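The Fultmont Inheritance

The Fultmont Inheritance is a romantic suspense novel and the first book in the Skoronmont series, published by Valente. It is set in the invented hill town of Skoronmont and follows a bookbinder, Emine, who is left a house by a man she has never met.
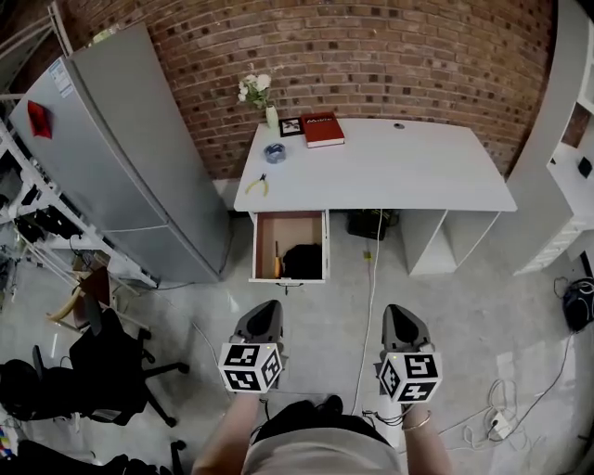
A small vase of white flowers on a white desk by a brick wall.

Plot

Emine has lived above her workshop for six years when a solicitor's letter tells her that she now owns Fultmont, a shuttered house at the top of the town. The will has one condition: she must live there for 53 nights before she can sell it. On the second night she finds that someone has been using the back stairs. Letters begin to arrive, each one a page cut from a book she repaired years earlier.

The dead man's nephew, a surveyor who expected to inherit, offers to help her find out who is sending them. Emine does not trust him, and the first half of the novel keeps open the question of whether he is behind the threats. After a fire in the workshop the two are forced to share the house. The last chapters take place during a flood in July, when the bridge is closed and the letter writer is trapped on the same side of the river as they are.

Structure and style

The novel has 74 short chapters. Most are told from Emine's point of view, in the past tense. The letter writer's chapters are in the present tense and give neither a name nor a sex. The romance develops slowly, and the couple do not kiss until late in the book. Details of bookbinding, such as sewing frames, paste and the grain of paper, are used as clues.

Publication

Valente issued the book in paperback with a first printing of 3,000 copies, which was followed by a large-print edition of 551 pages. The large-print text restores a short scene at the railway station that had been removed from the paperback. An audiobook with two readers came later, the second reading only the letter writer's chapters. A reissue with a new cover is listed for 21 Aug 2026.

Reception

Reviews were mostly favourable. Several praised the house as a setting and the handling of the surveyor, who remains a believable suspect for a long time. Others found the terms of the will hard to accept and thought the flood was brought in too suddenly. Readers of the series often rank it below the second book, in which Emine appears only briefly.

See also

Romantic suspense
Gothic romance
Epistolary novel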